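Last posts of the year from the returns hall at Doherty, 2021-12-31. I want to write a little about the arm, because friends ask me if it took my job.

It did not. Before, I lifted green bottles by hand for the whole shift. Now the arm does the lifting and I look after two stations.

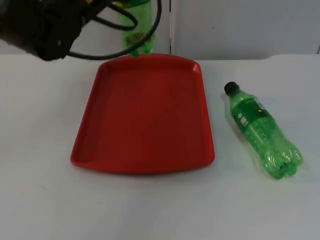
My wrists are better. My head is more tired, I must say. When you lift, you can think about dinner. When you watch, you can not.

What is different for us on the floor:

1/ We talk less. Before, we stood side by side — now each person has an own corner.

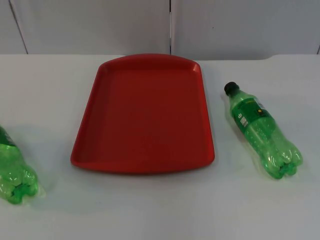 2/ The pay went up by 50 a month, after the course at Skerovero. The course was 13 evenings, all without pay. I still find this not fair.

3/ New words. We say "tray", "pick", "place" all day, also at lunch.
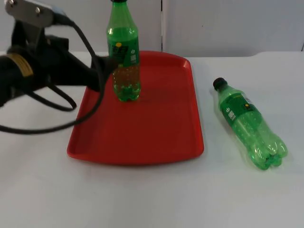 Bottle upright on the red tray, another one on the table.

4/ The older colleagues were afraid of the stop button. They asked permission to press it! In January we will practice this together.
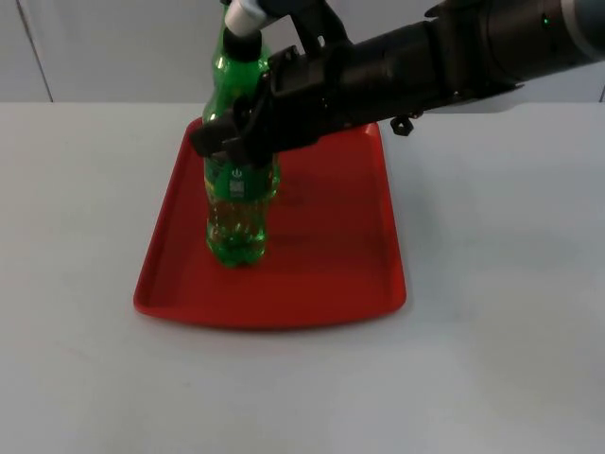 I asked our manager what happens if Aretti sends us a second arm. He said "we will see". I would like a longer answer — and I will ask again after the holiday.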